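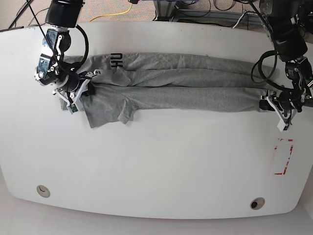
Dindham Clothing Bank: progress report to the Hedmont Fund, period ending February

The grant paid for the rent on the Dondville storefront and for 600 winter clothing packs. All of the packs have gone out. Demand was highest for children's coats, and we ran out of the smaller sizes twice.

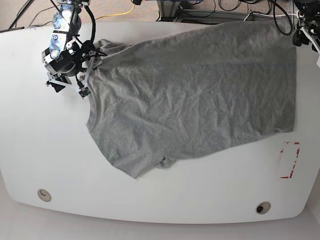

Gray short-sleeved T-shirt on a white table.

We now open 12 hours a week, up from eight. Two schools refer families to us directly, and a third has asked to join. Varela Transport has agreed to keep its delivery rate unchanged through the summer. 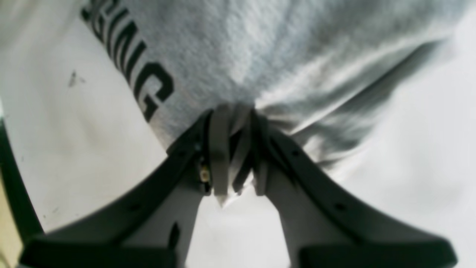

Spending is within budget except for heating, which went over in both of the coldest months. We covered the difference from general funds and are not asking for more. Next period we plan to move the shoe racks to the back room and start evening hours in Dindham.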